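Section 3: Laying Out the Case and Tray on the Table

You've unpacked the Kultero set, you've wiped off the packing dust, and now comes the part we like best. This section covers choosing a spot on the tabletop, placing the pieces, and getting a feel for reaching between them before anything goes inside. Take your time with it! A good layout makes the filling and sorting in Section 4 much more fun.

Before you start, have these within reach:

- The black case with the see-through window in the top
- The open tray with the black rim and white interior
- A soft, dry cloth
- Your table, standing level and with its legs locked (see Section 2)

We wrote these steps for the white Unari top. Any pale, matte surface will do just as well, and small black pieces are a pleasure to work with on a light background - your eye finds them right away.
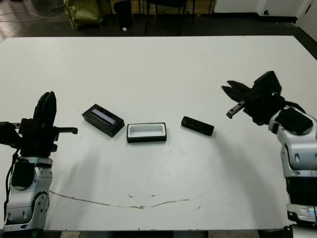
Tirnham Workbench Club - Small Storage Group

3.1 Placing the pieces

1. Wipe the tabletop from the back edge toward you. Let it dry.

2. Set the case down near the middle of the table, window up. Don't worry about squaring it to the edge yet. Plenty of our members like it at a slant, with the long side running away from them, and some never go back to straight.

3. Set the tray down flat, open side up, next to the case.

4. Leave a finger-width or two between them. You want to be able to pick up either piece by its sides without nudging the other.

5. Sit or stand where you plan to work and reach for each piece in turn. If your sleeve drags over the one in front, slide both pieces toward the center and try again.

Note: The case and the tray are easy to mix up when you're reaching without looking (we've all done it). If that keeps happening, put a little more space between them or turn one so it points a different way.

Caution: Slide the pieces gently. Grit under a hard plastic corner can mark a pale top, and a long scratch is there for good.

3.2 Lighting and shadows

A light tabletop shows shadows beautifully, which is lovely to look at and a bit annoying to work in. Your own hands and forearms will throw the worst of them. Try this:

1. Turn on the light you'll normally use.

2. Hold both hands over the table, one on either side of the pieces, as if you were about to pick something up.

3. Look at where the dark patches fall. If one of them covers the window of the case, move the lamp and not the case.

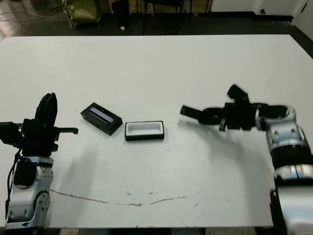 4. Tilt your head a little from side to side. The strip under the window should stay easy to see from wherever you sit. If you're getting glare, lower the lamp or turn it toward the wall and let the light bounce.

5. Do the same check with the tray. Its white interior is there to make tiny dark things stand out, and it does that best in soft, even light.

Note: Old marks and specks on a tabletop can look just like dropped parts. Run a fingertip over anything you're unsure about, and give the area another pass with the cloth. You'll learn your own table's freckles quickly!

3.3 A short practice run

Do this with everything still unfilled. It feels a little silly the first time, and it's well worth it.

1. Pick up the tray by its two long sides, lift it a hand's height off the table, and put it back down flat.

2. Pick up the case the same way. Keep your fingers off the window.

3. Swap their places. Swap them back.

4. Repeat with your other hand. You may find that you like the whole layout better mirrored, and that's fine - go back to 3.1 and set it up that way.

5. Bring both hands in together, one from each side, and check that they can meet in the middle comfortably.

Caution: Never squeeze the case across the window. Grip the solid sides, and open your fingers wide before you let go so that you don't drag the piece along with you.

When you're happy, look over the far edge of the table too. Small things love to roll that way, and a rolled towel along the back makes a fine stop if your top has no lip.

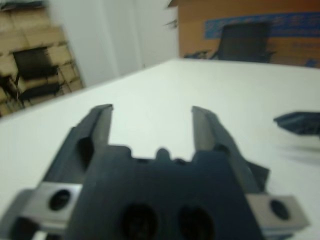 3.4 Spare parts and changes

Replacement case: ask for part 3910.
Replacement tray: ask for part 3101.

Both come from the Pangaribuan catalog, page 120. Please check the part number against your order before you open the bag, and keep the bag, as opened items without one can't be exchanged.

Steps last revised 16 March 2025. The lighting check in 3.2 is new in this version.

Continue to Section 4: Filling and Sorting.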